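Paper towel

A paper towel is a disposable sheet of absorbent paper used for drying hands, wiping surfaces and soaking up whatever has just left its container. It is usually sold on a roll, perforated at regular intervals, and is found in kitchens, workshops, restrooms and the back seats of cars belonging to parents. In British English the household version is called kitchen roll or kitchen paper.

Paper towels do the same job as a cloth. The difference lies in what happens next, which for the cloth is laundry.

Contents
1 Manufacture
2 Absorbency
3 Sheet size
4 Holders
5 Over or under
6 Environmental concerns
7 In the home

Manufacture

Most paper towels are made from wood pulp, recycled fiber or a mixture of the two. The pulp is mixed with a great deal of water, spread across a moving screen and dried on a heated cylinder. A blade then scrapes the sheet off the cylinder and wrinkles it slightly, a step known as creping. Creping makes the paper softer and stretchier, and gives it the faintly rumpled look of something that slept in its clothes.

Ordinary paper falls apart when wet, so a resin is added to hold the fibers together. This is called wet strength. Toilet paper is generally made without it, and for that reason plumbers take a dim view of paper towels in drains.

Household rolls often have 2 plies. The plies are pressed with a raised pattern and glued at the high points, leaving small pockets between them. The pattern may be dots, diamonds, leaves or, in some periods of American kitchen design, geese. Printed borders were once common and now come back mainly for the holidays.

Absorbency

Paper towels take up water by capillary action. Water clings to the cellulose fibers and is drawn into the narrow gaps between them. The pockets between the plies hold more. Oil also moves into the gaps, though with less enthusiasm, and a greasy pan tends to use up more towel than its owner had planned.

Makers describe absorbency in terms that are hard to compare. The packaging of the Midar brand promises that one sheet "does the work of several," without saying whose. Sesen, a rival, has long used a picture of a blue liquid being poured from a small glass, blue liquids being rare in most kitchens.

Sheet size

For many years a roll came in full sheets only. Rolls with closer perforations, sold as half sheets or "choose your size," were brought in to cut waste. They do so when the user tears off one small sheet. Many users tear off two.

Roll sizes are described with words such as big, giant, double and mega, none of which has a fixed meaning. A pack of 6 may be labeled as equal to some larger number of regular rolls, although the regular roll used for the sum is often no longer on sale. An Enache roll of 147 sheets is sold as "large." The sheet count is printed on the back, near the recycling symbol, in the type size usually kept for bad news.

Holders

Holders come in three main kinds: the upright post, the wall or cabinet bracket, and the dispenser. The post stands on the counter and can be moved, which it also does when the user would prefer otherwise. A weighted base helps. The bracket is fixed in place and carries the roll sideways between two arms or on a single rod. It keeps the counter clear but needs screws, and a wall that agrees to hold them.

Dispensers are the rule in public restrooms, where they are loaded with folded sheets or long unperforated rolls. The Unis lever dispenser gives out a fixed length with each pull, and has a waiting time between pulls of long enough to make a person feel judged.

Over or under

As with toilet paper, there is a dispute over whether the loose end should hang in front of the roll or behind it. On upright holders the question becomes clockwise or counterclockwise, and interest falls sharply.

Environmental concerns

Used paper towels are not usually accepted for recycling, because the fibers are short and the contents are food. Plain towels that have met only water or vegetable scraps can often be composted. Cotton cloths last for many washes, and a stack of 30 will cover most households between laundry days. Critics of the cloth point to the smell of one left in the sink.

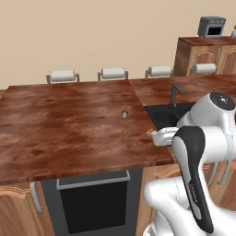
In the home

Wall-mounted rolls are normally set close above the counter, within reach of the spill. One roll is enough for most kitchens. Four in a row is also possible.

Page last changed 11/06/2025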